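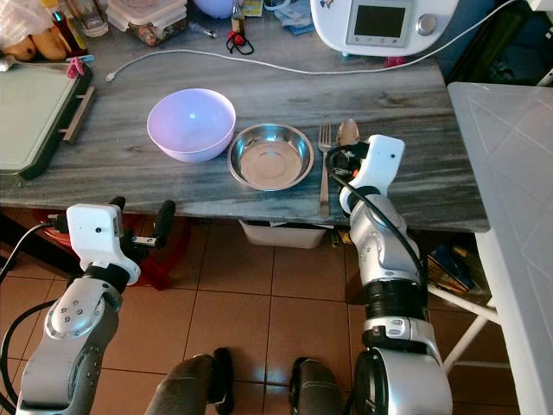
Bowls first, then everything else

I've been meaning to write about my kitchen counter since January, when I finally gave in and bought the big green cutting board. It takes up a whole corner, and I love it anyway - potatoes get peeled there, bread gets sliced there, and the mail lands there if I'm not careful. The lavender bowl is my favorite for salad, and the steel one is for whatever needs mixing. I've had that one since 2011!

The white table and its mug

The plastic table came from a little shop in Plillville, and I only meant to keep it for one summer. Now it's where my coffee goes, and the game controller too, usually for longer than I'd like to admit.
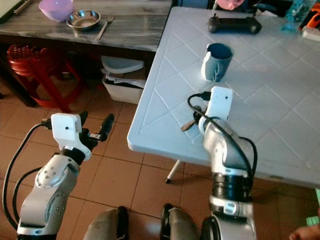
Still to do

Wipe down the lattice top with a soft brush, and find the controller a drawer.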